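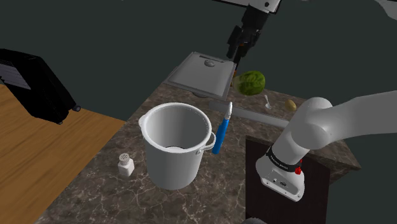

GROLLOW ALLOTMENT AND GARDEN SOCIETY

Minutes of the ordinary meeting held in February, 7 pm, in the back room of the Rallis Hall

In the chair: Laurinda Patrício

Apologies were received from the members for plots on the lower path and from the seed secretary, who had sent a written report.

1. Minutes of the last meeting

Agreed as a correct record with one change. Under "Hedge", the words "north side" should read "east side". The chair signed them.

2. Matters arising

Gate at Itgate Lane. The new latch has been fitted but does not catch when the ground is soft and the post moves. The post will have to be reset in concrete. Two members offered to do this once the frosts are over. Until then the chain is to be kept on, and members are asked to put it back on the hook after locking up.

Wasps in the tool shed. The old nest has been taken down. The hole under the eaves still needs filling.

Letter to the parish council about the blocked ditch. No reply yet. The secretary will write again and send a copy to the county drainage office.

3. Water

The mains supply was turned off in November and will stay off until the end of March. The chair reminded the meeting that last spring it was put back on too early and the standpipe by the compost bays split. The cost of that repair came out of the path money, so the top path was left as it was.

There was a long discussion about hoses. The present rule is that hoses may be used to fill butts but not left running on plots. Several members said this was being ignored in dry weather, mostly in the evenings. One member thought the rule should be dropped, as people who work all day cannot carry cans for two hours at night. Others pointed out that the pressure at the top end falls to a trickle when more than a couple of hoses are on. It was proposed that hoses be allowed before 9 am only. This was put to the vote and lost. The rule stands as it is and a fresh notice will go up on the board.

The second-hand tank from Stoledik Farm is still on offer. It holds 500 litres and would go behind the shed to take rain from the roof. The farm will deliver it for nothing if we can have a level base ready. Agreed to accept. Slabs to come from the pile by the gate.

4. Seed and potato order

The seed secretary's report was read out. The order went in later than usual but everything was in stock apart from the 'Aquadulce' broad beans, for which a different sort has been sent. Anyone who does not want the replacement can have their money back. Seed potatoes are being chitted in trays in the secretary's porch and can be collected any evening after six. Please bring your own bag or box.

Onion sets were short by three bags. The supplier has been told and a credit is expected.

A member asked whether we could buy fleece on a roll and cut it up, as it costs a good deal less that way. The seed secretary is to be asked for a price.

5. Blackfly, slugs and sprays

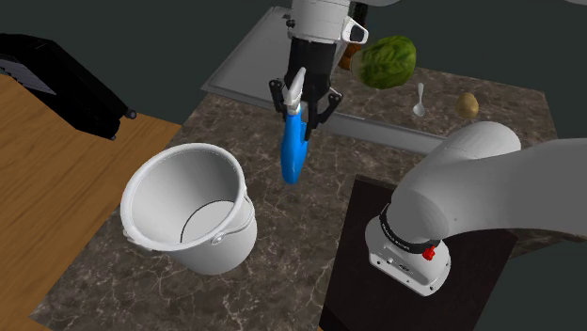
Last year's blackfly on the beans was the worst most members could remember. The chair had collected notes from several plots on what had been tried. Pinching out the tops early did most good. Soft soap worked where people kept at it every few days, and did very little where it was used once and forgotten. Autumn-sown beans came through nearly clean.

The meeting was reminded that under the tenancy no weedkiller may be used on paths or shared ground without permission. This includes home-made mixtures with salt or vinegar — there was a bare strip beside plot 20 for most of last season and the grass has still not come back. Anything kept in the shed must have its proper label on. Containers with no label will be taken away.

Slugs: two members are going to try nematodes and will share a pack. They will report at the summer meeting. Beer traps were said to work well but to need emptying more often than anyone likes.

6. Vacant plots and the waiting list

Three plots are free, all at the wet end. The chair has shown two of them to people from the waiting list. One person has said yes and would like a half plot only. It was agreed that the other half could be let separately, with a marked line and no fence between.

The third has brambles over most of it. Agreed that whoever takes it should pay no rent for the first year. One member was against this and asked for it to be minuted — his view is that it is unfair on those who cleared their own ground and paid in full.

7. Plot inspections

To be held in the last week of April. Letters will go only to plots with no sign of work. Members who have been ill or have trouble at home should have a word with the chair beforehand, and it will go no further.

8. Plant sale

To be held in May as before, on the grass outside the hall if dry. The hall has been booked in case of rain. More tomatoes are wanted and fewer courgettes. Pots to be washed and plants named. The society will take a fifth of the price, and growers keep the rest. Tables can be borrowed from the school.

9. Any other business

The strimmer is back from repair. It takes the ready-mixed fuel in the red can and nothing else.

Someone has been leaving windfall apples on the compost in plastic bags. Please take them out of the bags.

A wheelbarrow with a green tray has been missing since Christmas. If it is on your plot, please return it to the shed.

The member for plot 7 has spare raspberry canes, free to anyone who will dig them up.

10. Next meeting

In April, same place and time. Items for the agenda to the secretary a week before.

The meeting closed at 8.50 pm.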